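4. Investment allowances and the timing of capital spending

4.1 The Baltinau allowance

The previous section treated investment as a smooth response to the user cost of capital. In practice small firms do not buy equipment smoothly. They replace a machine when it fails, when a contract requires a better one, or when the tax treatment of the purchase is about to change. This section looks at the last of these.

Since the reform, firms in Baltinau have been allowed to deduct 20 per cent of the price of new equipment from taxable profit in the year of purchase, on top of ordinary depreciation. The neighbouring region of Drutura kept the older rules. The two regions share a currency, a banking system and most of their suppliers, and before the reform their investment rates moved closely together. Drutura is therefore used as the comparison region in all that follows.

The allowance was announced well before it took effect. A firm that had planned to buy in the months before the start date had a clear reason to wait. Any estimate that compares the year before with the year after will count this delay as new investment and will overstate the effect of the policy. Landry's earlier working note on Drutura made the same point about import duties on vehicles, where most of the measured rise in purchases was later found to be a shift in dates.

4.2 Data

We use the Trillgate panel of 600 manufacturing firms, which records orders and deliveries separately. The distinction matters here. The allowance depends on the delivery date, while the decision to invest is closer to the order date, and for larger items there can be a long gap between them. Firms that entered or left the panel during the period are kept for the years in which they appear. Land and buildings are excluded, as they do not qualify.

Equipment is sorted into 2 classes. The first is general equipment, such as vehicles, compressors and office machinery, which can be bought from stock and resold easily. The second is production equipment, including machine tools and handling robots (Figure 2), which is usually ordered to suit a particular line and loses much of its value if the line closes. We expect the first class to respond quickly to a change in tax treatment and the second to respond slowly, if at all.

4.3 Estimation

The estimating equation follows the form proposed in the Dufour model, with the investment rate explained by the user cost, lagged sales, cash flow and a firm effect. We add separate terms for the announcement period and for the period after the start date. A negative coefficient on the first and a positive coefficient on the second would be consistent with delay. If the sum of the two is positive, some investment has been added over the whole period.

Cash flow is included with some caution. It is often read as a sign that a firm cannot borrow, but it also carries news about future sales, and the panel does not let us separate the two. Leaving it out raises the coefficient on the user cost and leaves the announcement terms almost unchanged.

4.4 Results

For general equipment, orders in Baltinau fell during the announcement period and rose after the start date. The fall and the rise are close in size, and their sum cannot be told apart from zero at the usual level. The allowance seems to have moved these purchases without adding to them.

For production equipment the fall is small and the later rise is larger. It also arrives late, with no clear change in orders until 2 years after the start date. This is in line with the longer planning period for such purchases, although the result rests on fewer firms and is sensitive to the treatment of the largest orders. When these are dropped, the sum remains positive but is less precisely estimated.

Firms reporting a taxable loss show no response in either class. The deduction is worth nothing to them in the year of purchase, and it cannot be carried forward.

Figure 2. Computer rendering of a two-fingered robot gripper and a dark green object.

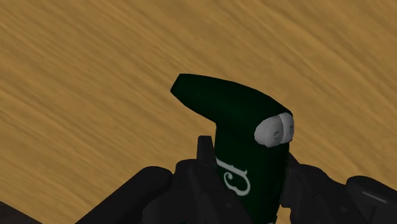 The loss-making group also bears on the cost of the policy. Revenue forgone goes entirely to firms already in profit, and for general equipment most of it pays for purchases that would have been made anyway. A rule allowing unused deductions to be carried forward would widen the group that can respond, at a cost that we estimate in Section 5.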